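From: Perrine Cordier
To: Clanville Staff Notices
Date: July 21, 2020
Subject: Re: Cycle store at Plallberg House

Dear colleagues,

The cycle store will have 43 spaces when it reopens. Permits issued in January remain valid.

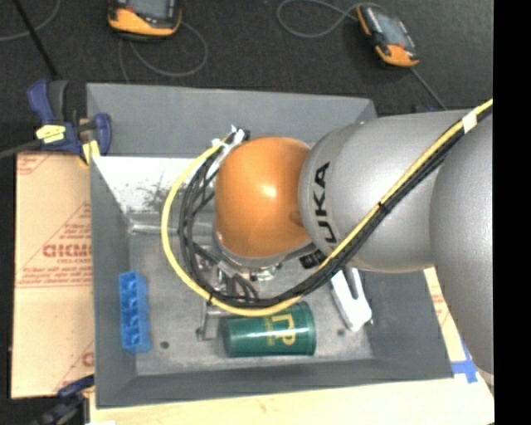
KUKA arm over a grey bin, Plallberg House.

Requests for lockers should be sent to Ikhsan Jugah – please include your permit number.

Perrine Cordier
Estates Office

Niamh Scanlon wrote:
> Could you confirm whether the permits issued
> in January will still be accepted?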